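Service Notes: Simulation Package for Two-Armed Robots

Members who have asked the office for advice on simulation software will wish to know that Mindinex has opened its Gasto package to outside subscribers. The package provides a set of furnished virtual rooms, a model of a two-armed robot, and views from the robot's body and from the gripper. It is intended for groups that need to rehearse handling tasks before time is booked on hardware.

The Institute was granted trial access in March. Peter Polák of the technical staff conducted the review, with attention to reach, clearance and the quality of the rendered views.
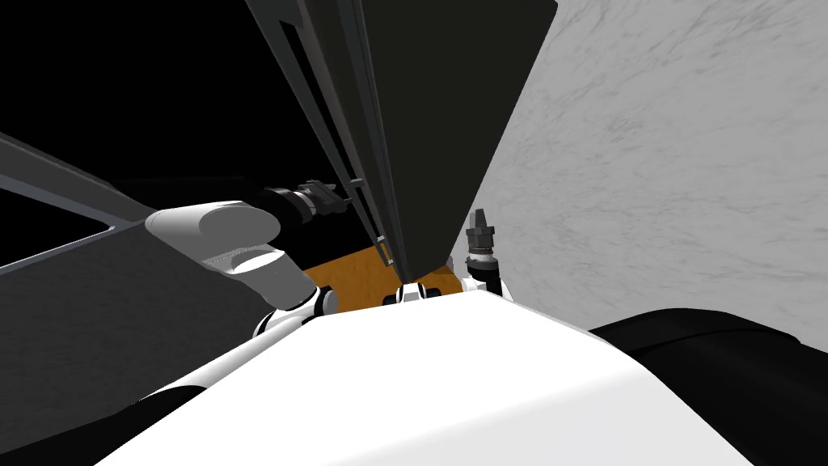
The body view includes the robot's own shell and arms, and operators must learn to work with a partly blocked line of sight. Mr. Polák considers this a point in favor of the package, as trainees who practice with an open overhead view often struggle when they move to a real machine. He was less satisfied with the controls for the wrist joints, which respond well at low speed – but overshoot when both arms are driven together.

Large flat panels are a fair test of any simulator of this type. Surfaces in the supplied rooms range from plain gray boards to mottled walls and wood-toned areas, and edges remain legible at steep angles. Dark parts set against a black background are harder to read, and the supplier has been asked to provide an adjustable fill light.

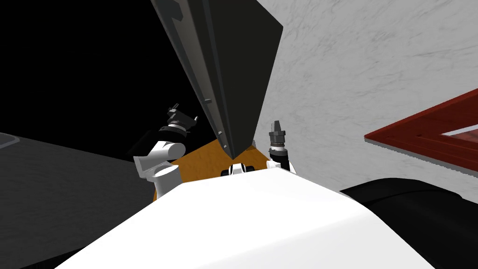 Terms and Support

A subscription covers 8 seats and 3000 hours of computing time per year. Additional rooms may be requested from the supplier and are delivered within 60 days. Saulius Jaunzems of Mindinex will answer written questions from members, and a nine-page setup guide is available from the office on request.

The gripper view is included at no extra charge. It was found useful for judging finger spacing in crowded areas, although the near objects can hide a good part of what lies behind them.
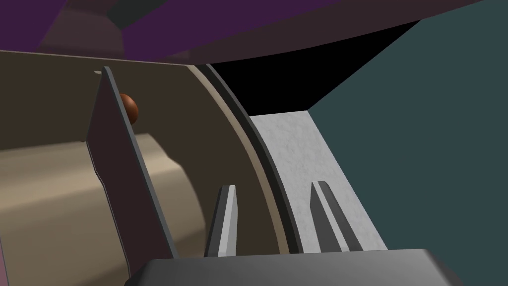

Gasto gripper view, with both fingers open and a small ball partly hidden behind an upright plate.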